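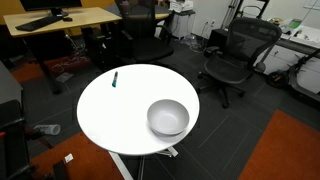 Marker and bowl on the round table used for the tabletop demonstration, Nidside open day.

Review: Hokis tabletop manipulation kit, seen at the Nidside open day
April 27, 2021

Hokis sells a single-arm manipulation kit for small labs and teaching shops. The package consists of a six-axis arm, a parallel gripper, a wrist camera, a control box and a license for the Brannigan task software. I attended the spring open day at Nidside, where the kit has been in use since August, and spent the morning at the pick-and-place station. I did not have the kit on my own bench. What follows is based on the demonstration, the run log the Nidside staff keep, and the printed manual.

The task

The standard task is a marker into a bowl. The operator sets both objects on the table at positions of his or her choosing, starts the routine from the software, and the arm is expected to locate the marker, grasp it near the middle of the barrel, carry it over the rim and release. Visitors were invited to choose the positions. The round table makes this harder than a square bench, as there are no straight edges for the software to use as a reference and the top is glossy. A white bowl on a white top is also a poor target for any system that depends on contrast. Nidside chose the pairing for that reason and I think it is a fair test.

Results

The log shows 1,663 attempts on this task since installation, of which 1,618 are marked as completed. That is a completion rate of 97.3 percent. Staff mark a run as completed if the marker ends inside the bowl and the bowl has not been pushed off its starting spot. A marker that lands on the rim and falls in is counted. I would have preferred a separate column for those.

I watched 5 runs. Four were completed on the first grasp. In the fifth, a visitor had placed the marker at a steep diagonal, and the gripper closed on the cap end, lifted, and lost it a short distance above the table. The software reported the drop correctly and offered a retry, which succeeded. The log entry for that run reads "failed, recovered," and it is not included in the completed total.

Perception

Detection of the marker was quick and did not vary with position. The teal-blue barrel stands out well on white. Detection of the bowl was slower. The overlay on the operator's screen drew the rim as an ellipse, and on two runs the ellipse sat visibly off center before it settled. The delay has no effect on the outcome but it adds to the cycle time. With overhead light, the bowl's shadow is faint, and the software appears to lean on it when the rim is hard to find. The manual recommends a matte mat for glossy surfaces. Nidside does not use one. Buyers with a choice of table should choose a dull one.

Motion

Joint motion is smooth at the default speed. At the highest of the 3 speed settings, there is a small overshoot at the end of the transfer move, corrected before release. I would not use that setting with a lightweight bowl close to the table's edge. The gripper pads are soft enough to hold a round barrel without rolling it, provided the grasp is near the middle. The pads are a wear item and are sold in pairs.

Software

Brannigan is the weakest part of the package. The task editor works, and a new pick-and-place routine can be built without writing code. Error messages are another matter. Several give only a number, and the table of numbers is in an appendix of the manual, out of order. Logs export as plain text files with a header that changes between versions. Calibration is guided and takes one pass if the camera has not been moved. If it has, the whole procedure must be repeated, including the steps that do not involve the camera.

Compared with the Mirnia kit

The Mirnia kit is the obvious alternative. I have used it for a year in my own shop. Its arm is stiffer and its reach is slightly longer. Its gripper is worse with round objects and I have had to add tape to the fingers. Mirnia's software is harder to learn and easier to live with, mostly on account of readable messages. For a class that changes students every term, I would take the Hokis. For a bench where one person runs the same job daily, I would stay with the Mirnia.

The open day itself

The station was set up in an ordinary work area with carpet tiles on the floor, and visitors were let in a few at a time. Questions were answered directly, including questions about failures. The run log was on hand for anyone who asked. A spare gripper was passed around with its cover off, and the cable routing inside is tidy.

Rating: 4 out of 5 for hardware, 2 out of 5 for software. The price includes one calibration target. Order a second, as the printed surface scratches.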